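What the job turned into

1/21/26

A few people have asked what I do now that the cleaning contract at Tulby has changed, and my answers have been short and not very good. I'm going to write it down once and send people here.

I was on the building crew at Tulby for a long time. Floors, trash, restrooms, windows on the inside, water jugs, whatever got spilled. There were 19 of us when I started, spread over days and nights. Then the company bought floor machines from Hikov, the kind that drive themselves, and the night crew got smaller. Nobody was fired on the spot. When a person left, the spot stayed open, and after a while it came off the schedule.

I didn't mind the floor machines much. They do corridors fine. They don't do corners, they don't do stairs, and if someone leaves a chair in the wrong place they stop and wait. For a while a large part of my night was walking to wherever a machine had stopped and moving the thing that had stopped it. I also emptied the dirty water tanks, which weigh more than you'd think from looking at them. So the mopping went away and tank work came in. My shoulders didn't get the benefit of the deal.

What changed things more was when the company started working on the chores that floor machines can't do. That means carrying a bucket. Wiping a counter that has cups on it. Putting a cap back on something. To get a robot to do those, they need a lot of recordings of a person doing them, and they asked the crew first. I think that was fair of them. They could have brought in people who had never emptied a bucket in their lives.

The way it works is that you do the chore with a gripper in each hand instead of with your fingers. You squeeze, the jaws close. Everything gets recorded, the view from your head included. You do the chore, you put everything back, you do it again with the bucket somewhere else. That's most of the day.

Hamidreza Nouri runs our shift. He was on the building crew too, before me, and he made the move first. He trained me in one afternoon. Most of what he told me was to slow down. I'd spent years learning to do these jobs fast, with no wasted steps, and he kept saying the fast version was no good to anybody. If you grab a handle and swing it up in one motion, the recording is a blur. You have to reach, stop, close, lift, and then go. It felt silly for the first week. Now I catch myself doing it at home with the dish rack.

He also told me to leave in the mistakes if they were small. If the handle slips and you catch it again, keep going. I liked hearing that, coming from a job where a mistake was something you got a note about.

Here is what's better. I work days. I have a chair for part of the shift. The pay is 2 dollars an hour more, and the schedule is posted ahead of time and doesn't move around. I haven't breathed in restroom cleaner since I switched. People ask me questions about the work and write down what I say, and in all the years I pushed a cart around that building, that happened maybe once, and it was about a missing key.

Here is what's worse. It's boring in a way that cleaning wasn't. When you clean a floor, you get to the end of the floor. With this you get to the end of a take and put the bucket back. My forearms are sore in a new place, on top, from holding the grippers out in front of me. There's a count on the board, and it went past 3,304 takes for our group before the holidays, and people look at it more than is good for them. Hamidreza has asked for the board to be moved to where we can't see it. So far it's still up.

The other thing is that there are fewer of us, and we don't talk the same way. On nights we ate together. Now the recording people eat when they have a gap between takes, and the ones still on the building crew eat on their own break, and there's a little bit of a wall. I get it. I'm being paid to record the work they do. If it goes well, there's less of it. One guy I've known for years asked me straight out if I felt bad about that, and I told him some days yes. He nodded and asked if they were still hiring. I gave him Hamidreza's number.

I went to the meeting where management talked about what happens next. They said the plan is for the robots to take over the carrying and the wiping on one floor first, with a person there to watch and to step in. They said the person would come out of our group. I asked how many floors one person would be watching by the end. They said they didn't have a number yet. I wrote that down too. I don't think they were lying, but I've seen what happened with the floor machines, and I'd like the number in writing before the second floor gets done and not after.

I also asked about training that would count somewhere else. Knowing how to do the takes is useful here and at a small number of other places. If I leave, I can't put it on an application and expect anyone to know what it is. They've agreed to pay for a basic maintenance course for anyone in the group who wants it, and I've put my name in. It starts with batteries and wheels. I'd have liked to know both back when I was walking around at night rescuing floor machines.

As for the work itself, I've been on buckets lately. A bucket sounds easy. The trouble is the handle. With your hand you don't think about a handle, your fingers find it. With the gripper you have to come at it from the right side, and if it's lying flat against the rim you have to nudge it up first, and you can't feel any of that, you have to look. I look down so much during bucket takes that my neck gets stiff, and I've started doing stretches by the rail at break.

The grippers have marker cubes on them, white with black patterns. You learn not to knock them against things. I still do, mostly on door frames. And the space is a real one, with people coming and going and cables on the floor, so you watch your feet as well. 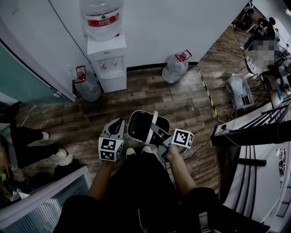
Both grippers and the black bucket, with the water dispenser against the wall.

Jugs are the chore I'd most like to see a robot get good at. Changing the big jug on a water dispenser is the one thing on the old job that everybody hurt themselves on sooner or later. You lift it full, you tip it, and for a second the whole weight is out in front of you. I'd hand that over tomorrow with no hard feelings. I've told the people upstairs that if they want the crew on their side they should start there. They said heavy lifting is further off and that light objects come first. So the easy stuff goes first and the stuff that hurts stays with us a while longer. It was the same with the floors and the tanks.

I don't have a big opinion about whether all this is good. My nephew wants me to say it's terrible, and my sister thinks I got lucky. I'm home for dinner, and I know less than I'd like to about next year. If the watching job comes up in writing, with hours and a number of floors in it, I'll probably take it. If it doesn't, I'll have the maintenance course, as long as they hold to that.

To the people who wrote asking if they can apply: there's no form that I know of. Ask whoever runs the shift where you are, and ask what the day looks like before you ask about the pay. Bring shoes you can stand in. The floor is hard and you'll be on it most of the day.

I'll write again when the course starts.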